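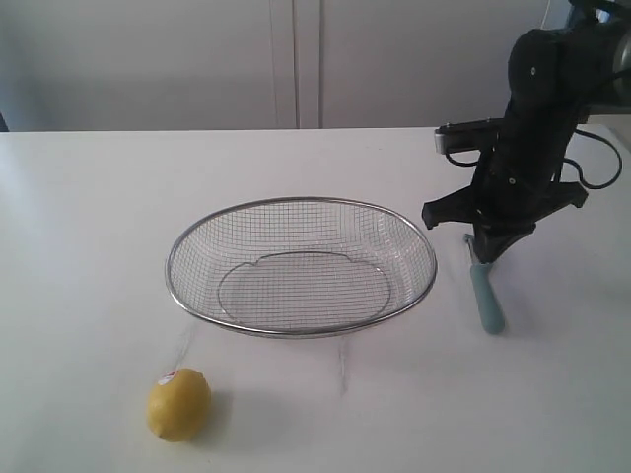
Plosunwood Prep Table Set

Recordings and shift notes from the Altville kitchen

Summary

This set holds 817 recorded episodes of a single robot arm doing table work in the Plosunwood production kitchen in Altville. The kitchen makes boxed lunches and fruit trays for offices. The tasks are the small ones between cooking and packing: putting produce in a basket, taking it out again, picking up a hand tool, setting it down where a person can reach it.

Along with the episodes there is a folder of shift notes. The prep staff wrote them during the months the arm was on trial. We are releasing both together because the notes explain a good deal of what the recordings don't, and because people who plan this kind of change seldom get to read what the staff thought of it.

What is in the folders

episodes/ has one subfolder per episode, with video, joint positions and gripper opening.
tasks.csv gives the instruction for each episode, in the words the operator used.
outcomes.csv marks each episode as done, partly done or stopped.
notes/ has the shift notes, typed up from paper. Names and anything that pointed to one person were taken out.
rota/ has the prep rota before and after the trial, by role only.

Of the 817 episodes, 799 have an outcome. The rest were recorded before we had settled on the labels and are left blank. Please don't fill them in and pass them on as ours.

Setup

Single arm with a two-finger gripper, over a white table. Objects come from the kitchen's own shelves: wire-mesh baskets, whole fruit, tools with rubber or plastic handles. Fruit was used as delivered, stickers on. Before each episode the operator set out the objects by hand and did not try to repeat the last layout.

The arm was driven by a person in every episode. Nothing in this release was recorded with a trained policy running.

Who drove the arm

We first planned to bring in operators from Wavstead, the contractor that installed the arm. After the first week the prep staff asked to do it themselves, and most of the set was recorded by them. Training took 3 shifts per person. Operating counted as paid prep time, and nobody was asked to stay late for it.

This shows up in the data. The staff handle tools the way they were taught to in a kitchen: handle first, set down clear of the basket, never across a walkway. The Wavstead operators took shorter paths and let go of things sooner. The operator column in tasks.csv says which group a person belonged to and nothing more.

What changed at work

The main change was to the rota. Before the trial, two people on the early shift sorted and basketed fruit from 5 a.m. Now one of them does that and the other runs the arm, checks trays and handles late orders. No one lost a job. Hours were kept the same, and that was written down before the arm came into the building.

Some of it went over badly. Several notes from February complain that the operator has to stand still for long stretches, and that the feet and back feel it more than they did with sorting. A stool was added. Other notes say the arm is slow with round fruit and that a person would have finished the tray already — true at the time, and still true on a busy morning.

There was also a question of pay. The operator role was first listed at the prep rate. Staff argued that it was a skilled job with its own training, and the rate was raised partway through. The rota files mark the week it happened.

The notes are more mixed on whether people like the work. A few ask for more operator shifts. A few ask for none, and the kitchen has tried to respect that.

Suggested uses

Training or testing grasping and placing with everyday kitchen objects
Comparing operators with different work backgrounds
Teaching or research on job design, using the notes and rota

Please don't use the set to rate the speed or skill of individual workers. We removed start times from the episodes for this reason.

Known problems

Wire mesh is hard on depth sensing. Expect holes and stray points near basket walls.
The white table washes out under the morning lights in a number of episodes.
Citrus is overrepresented, as it was always in stock.
Shift notes were voluntary. People with a complaint may have written more than people without one.
Gripper opening drifts slightly in the earliest recordings. No correction has been applied.

Loading

The Yu loader reads the set directly. Point it at the top folder and it will pick up the task and outcome tables. Video is stored separately from the joint data, so you can skip it if you only need motion. Shift notes are plain text, and none is longer than 2000 characters.

Consent and terms

Everyone who operated the arm or wrote a note agreed in writing to the release and could withdraw up to the day it was packaged. Free for research and teaching. For commercial use, write to the Plosunwood office in Altville first.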